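Parkine Reuse Store, Toy and Kitchenware Line
Progress report to the Traven Fund, second period

1. Summary

The line at the Parkine site receives mixed plastic play food, picnic ware and small kitchen items from the collection points, and sorts them for reissue to preschools. During the period 1,478 items were received and logged. The sorting categories agreed in the first period remain in use with one change, described in section 3. Spending is within the approved budget. The work on bin surfaces is behind schedule.

2. Intake and storage

Incoming items are tipped from the collection sacks into sheet-metal bins and held there until they are sorted. There are 14 bins on site. All were bought secondhand from Veker at the start of the project and were not refinished before use. Labels were moved from the bin rims to the rack uprights in March, after several were lost in handling. The log sheet now records the rack position and no longer the bin number.

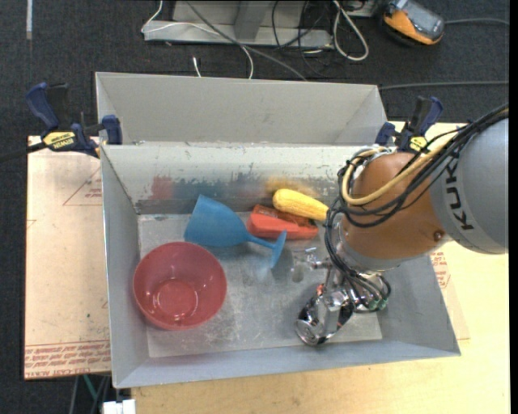
Bin condition is the main open item in this report. The bins are structurally sound and none has been withdrawn, but the inner surfaces carry transferred color and wear from earlier contents. Smooth plastic pieces such as bowls and goblets are more likely to pick up marks than textured ones, and they take longer to clean when they do. The rear wall of the bin holding the red bowl, the blue goblet and the yellow corn has red and yellow-orange smears with a dark scuffed band between them, and its bottom is scratched. Bins in this state will be wiped down with a mild detergent and graded. Those graded C will receive a removable liner. Liner samples from Nghiêm were delivered late, and the fit test has moved to the next period.

3. Sorting

Drinking vessels and bowls were previously sorted together as "open ware." They are now separate categories. Stemmed items do not nest and were reducing the number of pieces that could be packed per crate. Play food is unchanged. Items with recessed detail go to the brush wash; all others go to the standard wash.

Of the items received, 39 were rejected for cracks or sharp edges and sent to plastics recycling. More than 80 are on hold awaiting a second wash.

4. Next period

Complete grading of all bins. Carry out the liner fit test and place the order if the result is acceptable. Clear the second-wash backlog. Revise the crate packing sheet to match the new categories and issue it to the collection points.

No change to the grant total is requested. The liner cost will be met from the equipment line, where the balance is sufficient at the quoted price.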